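So our robotics club finally moved into simulation this April, and I have been staying up way too late because of it! For the first few weeks we only had one real arm to share, and whoever got to the room first pretty much owned it for the evening. Now everybody can load up a robot on their own laptop and break things in private, which suits me fine.

Maarja Lukoševičius set up the project for us and named it Bokmont (no idea, she just likes how it sounds). My team is Lellura. Our job is to get a two-armed robot through a furnished room to the door without scraping the walls, and then reach for the knob. Team Cifuentes got the kitchen, and yes, I'm a little jealous.

Most of my time goes into the robot's own view, looking forward over its body. It took me a while to get used to it – straight walls lean all over the place and you start doubting your own sense of direction. 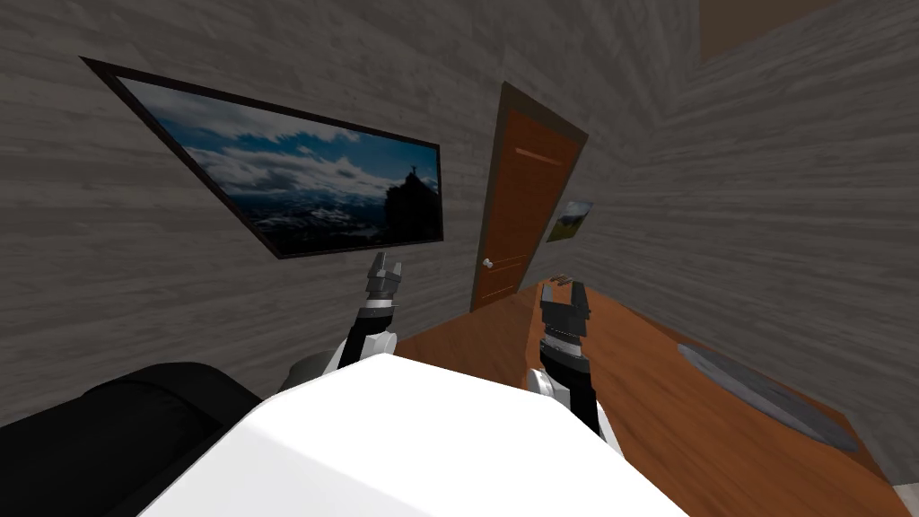
Our practice room in the sim, with both grippers empty and the door still to reach.

I love that somebody hung a mountain picture in there, with a tiny person on the peak throwing their arms up. That's my mood whenever a run finishes.

My first controller was 132 lines long and treated the rug like a cliff. The new one is 1274 lines, and I'm not proud of all of them, but it drives! The right arm is still giving me trouble. It swings wide when it should tuck in, and I think I mixed up a sign somewhere in the shoulder code. Eder says to rewrite that part from scratch. I say give me 2 more evenings – okay, maybe more.

Next up is a batch of 500 runs overnight with the starting spot shuffled each time. I'll post the numbers once I have them, even if they're ugly.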